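The Spare Strip

Kubo had thrown the error again overnight, so she came in on a Sunday and left her coat on. The log had 2 lines in it. Fault 1785, lost supply. Fault 1788, restart refused. She wrote both on the back of her hand and went to look at the table.

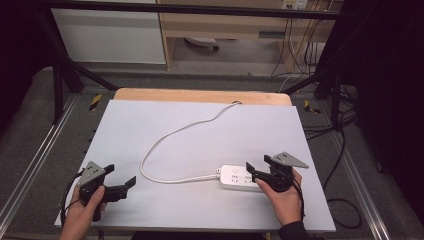 Page last changed: February 20, 2022

The cord went down through the hole in the board, the way it had since June. She had asked Gollarach for a shorter one and they had sent a catalog. She slipped her hands into the grippers and closed them a few times on air. The left one was slow. It was always slow before lunch.

Kubo learned by being led. You did the job and it kept what you did. There were 2000 tries in its memory, and most of them were hers, including the bad ones.

She followed the white cable with her eyes, down the loop and back up to the plug.

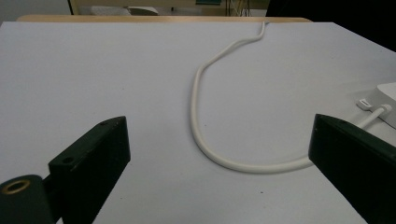
Second Try

She thought about her father, who fixed radios and talked to them. She didn't talk to Kubo. She opened the fingers wide and brought them in low over the buttons, one on each side, and stopped there longer than the manual liked.

The man from Climik had told her to replace the whole supply. The old technician had told her to move the cord and wait. She had done both, in different years, and couldn't remember which had helped.
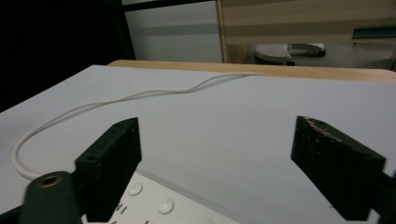 Buvetti Night Shift Writing Club

She pressed the nearer one. Then she set the grippers down and went to read the log.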